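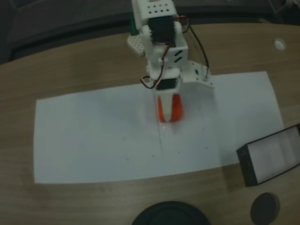

Small arm on the kitting bench, what happens to the bench people?

hexdriver_lou
Posted in: Automation on the floor
We do kitting and light assembly at Custano. In January management approved a trial of a small servo arm for one task, moving single parts from the work surface to an open box. The printed brackets and hobby-size servos are for the trial only. If the numbers hold, the plan is a proper unit from Lerkero and a change to the job descriptions for three people on that bench.

I write the work instructions. I have been told to remove "place part" from the operator steps and add "monitor cell." I would like to hear from anyone who has been through this. What did "monitor" turn into after six months?

pallet_jack_77
It turned into clearing faults. Our people went from packing to standing next to a machine that stopped whenever a part sat at an odd angle. Same pay grade, more walking. Write the fault clearing into the instruction now with a time allowance or it gets treated as free.

tormund_qa
Disagree in part. At Sowerby we moved 2 operators off pick and place and onto incoming inspection. Both took the training and neither asked to go back. The repetitive strain reports on that line stopped. It depends on whether there is other work to move people to.

pallet_jack_77
You had an inspection backlog. Most small shops don't.

hexdriver_lou
We have some backlog, not three people's worth. For reference, the trial target is 1000 cycles with the box in a fixed location. We got to 619 before the first servo had to be replaced. Part presentation is still by hand, one at a time.

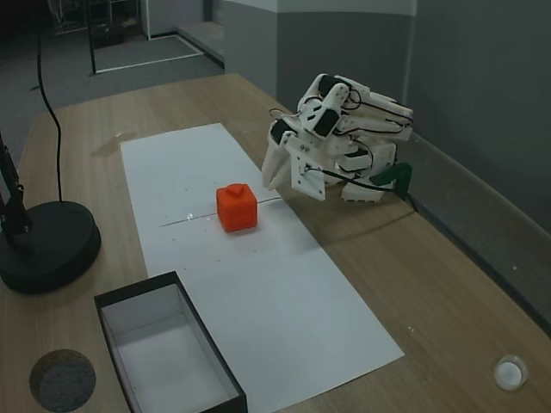 The approach height is set by hand too, and whoever is on shift adjusts it. One operator is now better at this than I am. She is not classified as a technician and there is no line in the pay table for what she does. That is the part I want to fix before the Lerkero unit is ordered.

shimstock
Get her the classification first. Once the vendor does the commissioning, the argument that she set up the process gets a lot weaker. We used the Covier skills matrix and added a level between operator and technician. HR accepted it because it already had a column for setup work.

tormund_qa
Agree with shimstock. Also log who changes the offsets. You want it for traceability anyway, and it documents the work.

feedrate
I'd question the whole trial. If a person still presents each part by hand, that person could put it in the box in the same motion. You have added a step and called it automation.

hexdriver_lou
True for the trial. The production version is supposed to have a feeder. The feeder is not in the current quote, and I have raised that twice.

feedrate
Then the labor saving is in the feeder and you have no data on the feeder. I would not rewrite three job descriptions on that basis.

pallet_jack_77
+1. Keep "place part" in the instruction as the manual fallback, with the old cycle time next to it. You will need it the first time the arm is down for a shift.

hexdriver_lou
Fallback stays in, rev C. I will send the classification request with the offset log attached and post the answer when I have it.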